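Teaching an arm to tidy up: our project report
Ellery group, Silside workshop

So, our project was meant to be the simple one! Everybody else on the module picked walking or mapping or something with wheels, and Eilidh Lindsay and I (Ataahua Ruawai, I did the typing) said we'd get a robot arm to put a small yellow thing in a blue dish. One object, one dish, one cloth underneath. We'd be done by the end of term with time for mince pies.

What we hadn't understood is how much of the work is collecting the examples. The arm learns by copying. One of us steers it through the job, the cameras and the joint positions get saved together, and that makes one episode. Then you do it again. And again, and again, with your tea going cold on the windowsill.
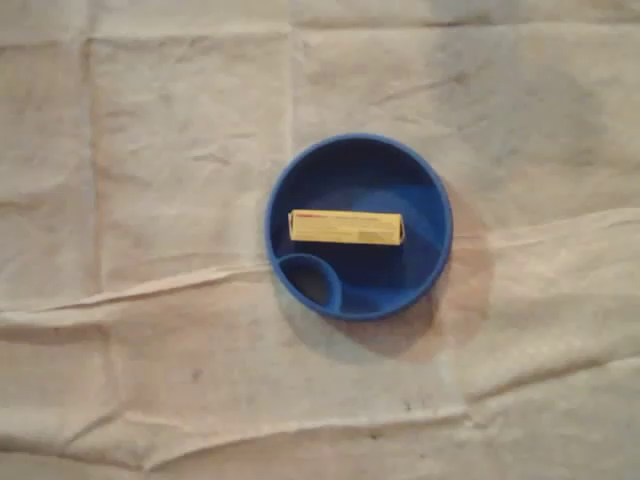
We planned on 50 episodes because Eilidh had read a write-up where that was enough for a pick and place job. Our first training run on 50 was awful. The arm went to the right part of the cloth, hovered, closed on thin air and then carried its handful of nothing over to the dish with great confidence. We laughed a lot and then got quite worried, as we had a progress talk coming up and not much else to show.

Looking back through the recordings, I could see what I'd done. I'd been putting the yellow piece down in almost the same spot every time (I'm right-handed and a bit lazy) and always steering in from the same side. The model had learned my habit very nicely. It just hadn't learned to look.

So we made ourselves a list of start positions and angles, wrote them on cards and shuffled them before each session. Whoever wasn't steering drew the card and set things up.

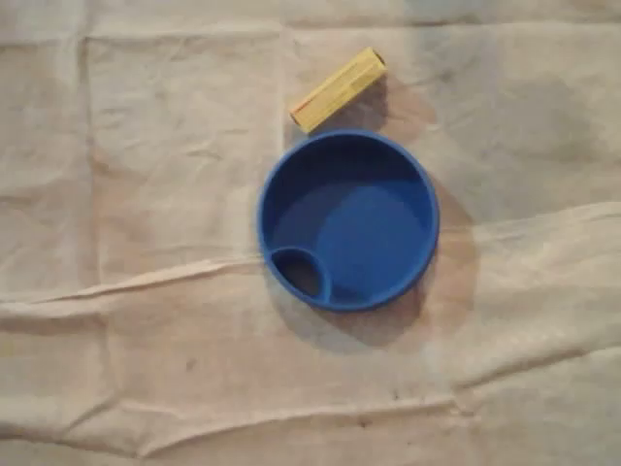
Shuffling slowed us down more than I'd like to admit, but the recordings were so much better. We also agreed on some house rules, which I'll copy in for whoever gets this project next year:

Start the arm from its rest pose, every single time.
Don't pause in mid-air to think. The model copies the pause.
If you fumble the grip and recover, keep the episode and tag it.
If you bump the dish, bin the episode and reset.
Swap drivers after 12 episodes, even if you're on a roll.

That last one was Eilidh's and she was right, my steering got very wobbly when I was tired. The tagged recoveries were my idea and I'm still rather proud of them! With those left in, the arm would sometimes miss, back off and have another go, which it never did before.

We spent the best part of a week fighting with file names too. The recorder (we used the department's own, called Dundance) started numbering again from zero whenever it was restarted, and we overwrote a whole afternoon's work before we spotted it. 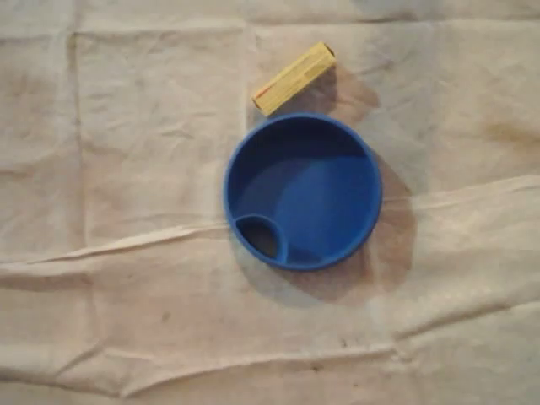
Why not just film someone doing it by hand?
Video alone gives you the look of the job but none of the joint positions, and our training code needs both, matched up in time.

By the end we had 315 episodes that we were happy to train on, spread over 4 sessions. I'd love to give you a lovely clean graph here, but we changed the learning rate and the data at the same time (don't do this) so we can't say for certain which of them helped. The later model was clearly better to watch. It still struggled with steep angles, and we think we simply didn't draw enough of those cards.

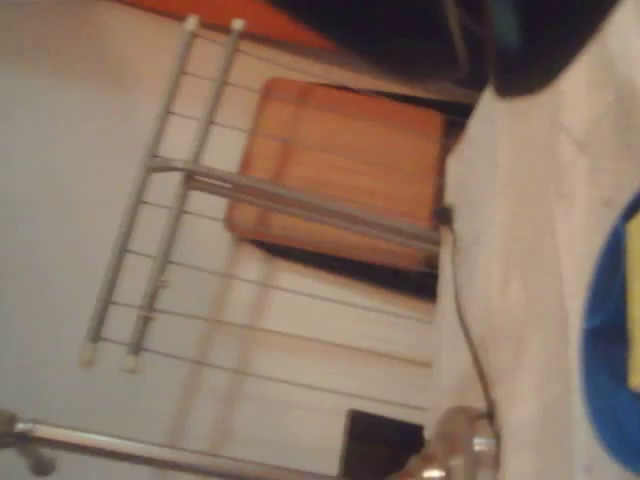 Muncombe, 14 Dec 2025

A few extra bits now that we've had our feedback. The markers wanted more on how we split training from testing, and fair enough, we'd squeezed it into one line. We held back whole start positions, so the test cards were ones the model had never been shown. Our first split was done by picking episodes at random, and it made us look far cleverer than we were, with near copies of the same start sitting on both sides.

They also asked about the cost in hours. We didn't keep a proper log, which was daft. Resetting between episodes took longer than the steering did, I'm sure of that much, and if I had the term again I'd write down a start and finish time for every session.

Eilidh wants to carry on with a second object after the holidays. I've said yes, as long as she does the file names.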